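The Table Is Part of the Robot

March 17, 2026

I've been putting off writing this one up since we moved into the Plururham building, mostly because the subject is a tabletop, and how do you get people excited about a tabletop? But Atieno Mwakyusa asked me twice for my notes so she can set up the sister cell over in Julport, and if I'm typing them out anyway they may as well go here.

So, the cell. We call it Vanora. It's a two-arm robot on a white base bolted at the back edge of a table, plus a camera on each wrist and some fixed ones looking in. It does kitchen chores all day long. Bowls, trays, scooping, putting the lemon back where the lemon goes. My job is keeping the whole thing in the same shape from one session to the next, which sounds dull and is secretly my favorite part of the week!

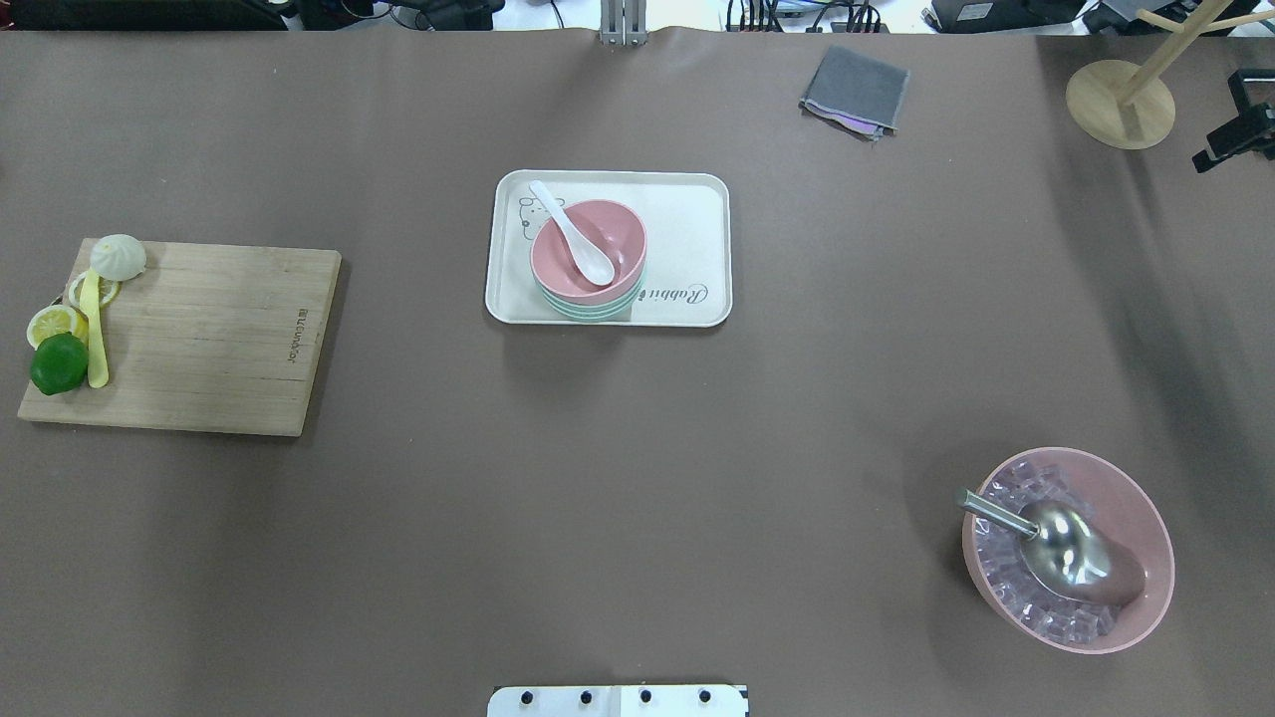 The bolts come first, always. There are four in the front of the base plate and I go over them with the torque wrench before I touch anything else. Last June one of them had backed out a hair (you couldn't see it, you could only feel it with the wrench) and every grasp on the right side was landing a little short. We spent two days blaming the wrist camera. Two days! I'd even started redoing the calibration, which for us is 60 poses per arm and a lot of standing with your arms folded.

Now there's a paint pen line across each bolt head and the wall for one glance, and the wrench for the real answer. I log the date and the run counter. We were at 831 runs when I did it this morning.

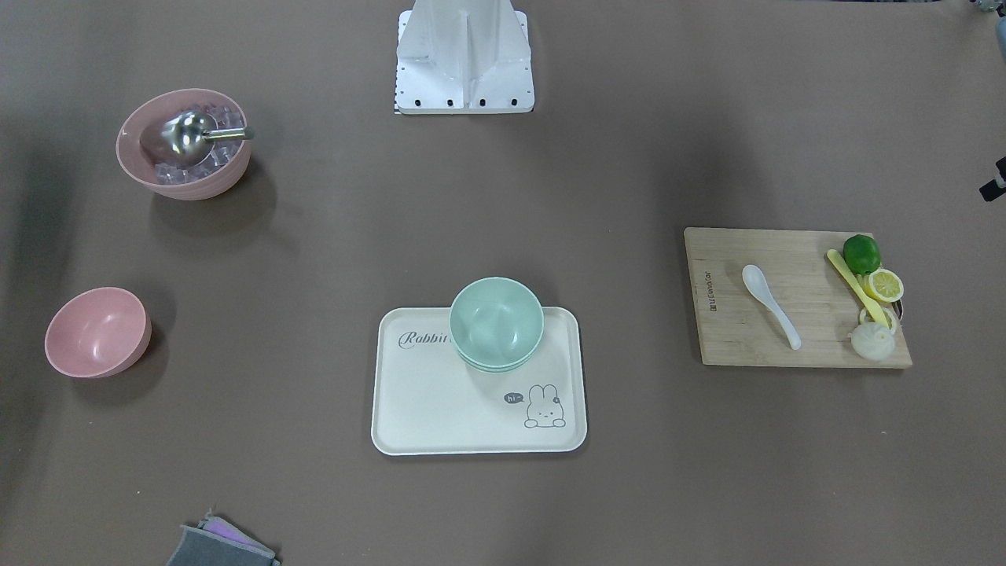
Layout is the next thing, and Atieno, this is the bit you asked about. We don't tape outlines on the surface. We tried tape at the old place on Achterberg Street and the arms got weirdly good at finding tape. What I do is put the props in loose zones and then nudge everything. Cutting board over on one side with the lime and the long yellow utensil on it, tray in the middle with the mint-green bowls stacked up, and the pink bowl of ice on the other side with the steel scoop laid on top. Leave more open space between the zones than you think you need. An elbow coming around wide needs somewhere to go, and if you crowd the middle you'll find out which bowl it likes least.

Keep your props light colored if you can, too. I had a brown mug for a while and it vanished into the table covering every time the lights were down.

About that covering. I went with a matte taupe sheet after trying a glossy white one that threw glare straight up into the wrist cameras, and I'd pick matte again in a heartbeat. It does want looking after. It creases if you drag anything heavy across it, and every little crumb shows up once the wrist camera is down close. I wipe it with a barely damp microfiber cloth at the start of the day, let it dry all the way, then go over it with a lint roller. Check the wrist view afterward, because your eyes will tell you it's clean when it isn't.

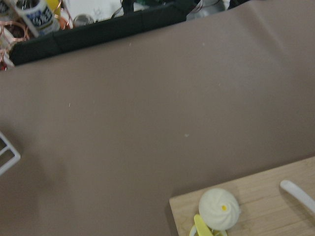
Wrist view near the bun. Note the specks and the faint crease running up to the right.

The wrist cameras get their own five minutes. Lens cloth, then a gentle wiggle on the mount, then a wiggle on the connector. Ours are rated for 2,000 hours and I don't believe it for a second, the cable goes long before that. I swap the cable whenever I see a dropped frame that I can't explain some other way. Cheap part, ten minutes with a hex key, and label the old one or it will sneak back into the drawer with the good ones (ask me how I know).

After that I park the arm over the cutting board and check focus on something with fine detail. The toy lemon slices are great for this, you want the white lines crisp all the way into the middle. 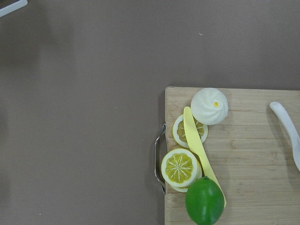
Focus check over the board: lemon slices, bun, yellow knife.

If the lines are mushy, loosen the lock ring a quarter turn, refocus, snug it back down and look again, because tightening the ring always shifts it a touch. Then save a reference still into the same folder as the bolt log.

Last thing is a slow run through the home positions at low speed with a hand near the stop button. I listen more than I watch. There's a tick in the left shoulder I've been following for a month and I think it's a cable tie, but I'm not ready to swear to it.

Atieno, the checklist file is on the shared drive, and the paint pens are in the mail to you. Get the fine tip ones if you need more.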